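April, bench notes, 4:10 pm

Back on the bookbinding paste today, and I'm a bit cheered up! The Ruteck batch (the one with the extra spoon of cornflour) has been sitting under the window for 10 days and the test spines are still flexing without a crack. The Gornham offcuts are another story. Grain runs the wrong way on 7 of them, so they've bowled like potato chips, and I've put them in the scrap drawer for colour tests.

Tried the grey Parri cloth as well. Lovely stuff to fold, but the paste comes straight through if you're heavy-handed, and I was. Brush it on thin, wait a minute, then lay it down. I keep writing that here and I keep forgetting it.

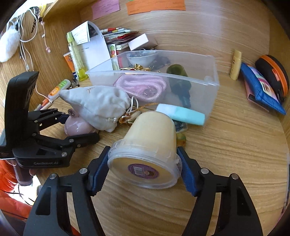
Tub with the purple sticker, lid on.

Sewing next. The Stulov ledger needs 18 stations punched per section and my cradle only has marks for half that, so I'll have to make a new card guide before I go anywhere near the real paper. Linen thread is fine, plenty left on the spool (the label says 1,000 metres, which should see me out). Waxed a few lengths while the kettle boiled and they're hanging off the lamp.

If anyone borrows the bone folder with the chipped end, please put it back in the left-hand jar. I spent half my lunch looking for it, and it was in the pencil mug.

Tomorrow: guide first, then trim the endpapers.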